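Search this site Search

3 Shares 0 Comments

3. Bedding Surfaces and Sleep Quality in Long-Stay Lodging

The study covered long-stay lodging run by Visser, where guests remain for 7 nights or more. Pale bedding was the usual choice at these properties.

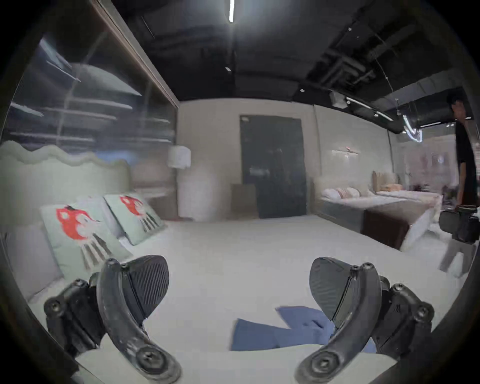
Figure 2. Bed with a pale off-white surface.

3.1 Survey of Guests

A written survey was sent to 1,535 guests in January, and 1,000 returned a complete form. Guests rated mattress firmness, room temperature, and noise on a single scale. Those who left any of the three ratings blank were removed before analysis. The wording followed the Driton sleep form, with two questions on pillows taken out at the request of Visser.

Firmness was the strongest predictor of a good night's rest. Noise came second - mainly in rooms facing the street - and temperature had little effect once the season was taken into account. Mathias reported a similar order in an earlier study of student housing.

3.2 Follow-Up Interviews

A further 400 guests agreed to a short telephone interview. Many described the first night as the worst of the stay, whatever the mattress. Their answers were coded by two readers, and differences were settled by Eifion Mathias.

Cited by 7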